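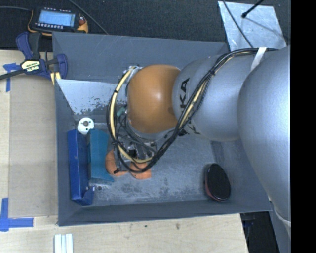
Deep gray bin on the wooden table, Levesstead. Look at the floor of it, all those scuffs.

Visit to the Levesstead packing hall, Erkow

23 December 2024

Typing this up fast before the holiday swallows everything. Notes are a mess, half of them on the back of a parking stub. Open day was in the afternoon, doors at 2, I got there late thanks to the bridge in Erkow being one lane again. Missed the welcome talk. Got coffee though.

Quick background for anyone new. I run a small mail-order thing out of my garage, kitchen and bath bits mostly, and I've outgrown my cardboard boxes. They sag, they get damp at the bottom, one gave out completely in June with a load of soap dishes in it. So I went to Levesstead to look at bins. Yes. A whole afternoon looking at bins. It was great.

The hall. Bigger than it looks from the road. Concrete floor, painted walkways, high windows on one side so the light is good even in December. Cold near the doors, bring a sweater. They pack for a bunch of smaller shops, household goods, craft supplies, some hardware. Everything travels in bins from the minute it's unpacked to the minute it goes in a carton.

Rogério Guimarães took our group. Talks fast, walks faster, I lost him once by the restrooms. He has been there 9 years and has opinions on every surface in the place.

Bins first. They use a few kinds but the one I kept going back to was the deep gray one with sloping walls. Sits on a light wooden tabletop. Slope on the sides means stuff slides to the middle instead of jamming up in a corner, and you can get a hand down the wall without scraping your knuckles. My straight-sided ones at home are murder for that. Also you can nest them when they're empty, which my boxes do not do at all.

Wear. This is what I really wanted to see and the brochure photos never show it. New bins all look the same. The floor of the one on the table was blue-gray and blotchy, pale scuffs all over it, darker patches too. Faint scratches along the far wall. I asked Rogério if that bothers them and he said no, a scuffed bin is fine, a cracked bin is trash. They run a thumb along the bottom corners at the start of a shift and that's the whole inspection. I'm stealing that.

Downside of dark and scuffed: small dark things vanish in there. I dropped my pen cap in one to test and took a while to find it. Black screws, hair ties, forget it. They keep lighter bins for that kind of stock, and little dark parts come bagged with a white label. Noted.

Cleaning. Warm water, dish soap, soft brush, tip them upside down on a rack. No scouring pads, the scratches hold dirt after that. There was a rack by the sink with a row of them draining. Somebody in the group asked about pressure washers and got a long answer that I did not write down.

Tables. Wood. I had assumed steel. Benedito Toledo, who builds most of the benches there, let us lean on one and try to rock it. Didn't move. He likes wood becuase it's quieter when you set a bin down and it's not freezing on your arms in the morning, and when the top gets chewed up he sands it and carries on. His rule on height: the rim of the bin should be at your elbow, so you measure with the bin ON the table and then cut the legs. I measured my table without the bin like a fool. Hence my shoulders.

His tops are 36 inches deep. Seemed like a lot to me but you get the bin and then room in front for the carton, tape, paper, whatever. Mine is a door on trestles. Not as deep. He was polite about it.

Then the packing stations. This part I could have watched for an hour. Bin on the left, carton in the middle, paper on a roll at the right. Soft things go around hard things, flat things down the sides, nothing loose on top. One packer was doing sets of measuring cups, each one nested with a twist of paper between, lid down, tape, gone. No wasted moves. I timed myself at home later on the same sort of order and am not going to share the number.

Paper over bubble wrap, by the way. They switched over to it last year and the Gusen line (the thick brown stuff, comes fan-folded) is what most stations had. Crumples well, tears straight. I took a handful of samples. It does shed a little dust.

Labels. Held on the bins with a clip-on card, never stickers, stickers leave gunk and then the next sticker doesn't stay. Card gets wiped and rewritten. Simple. I've got three layers of old stickers on everything I own.

Prices, since I know I'll get asked. Munshi had a table at the back, they supply the bins. The rep quoted me a very nice price for a run of 500, and I said I have a garage. For small orders the price goes up, and shipping is the killer because you're mostly shipping air. If anyone nearby wants to split a pallet let me know, seriously. I could take a dozen. You'd have to pick up from me.

Bought two on the spot, gray, deep, slightly used. Fit in the back seat. One has a scratch on the inside wall and I don't care one bit.

Gripes: signage bad, I went in the wrong door and so did the couple ahead of me. Coffee ran out. The tour skips the loading bay, they said it was busy, fair enough this time of year, but I'd wanted to see how they stack full bins on a cart. Rogério said no more than four high and heaviest at the botom. Would've liked to see it. Also hard to hear at the back of the group, so if you go, stay up front.

Worth the drive? For me yes. If you only ship a few parcels a month you could skip it, get one decent bin with sloping sides and a table at the right height, and you've got most of what I learned.

They told us there'll be another open day in June. I'll be going back for the loading bay, and to ask Benedito about his table legs, because I've now got mine half sawn and they're not even. Send shims.

More from the notebook:
Cardboard that survived a damp garage (and cardboard that didn't)
Tape guns, tried and mostly returned
Trade fair in Erkow, short report
Shelf depths: what I'd do over
How I wrap soap dishes now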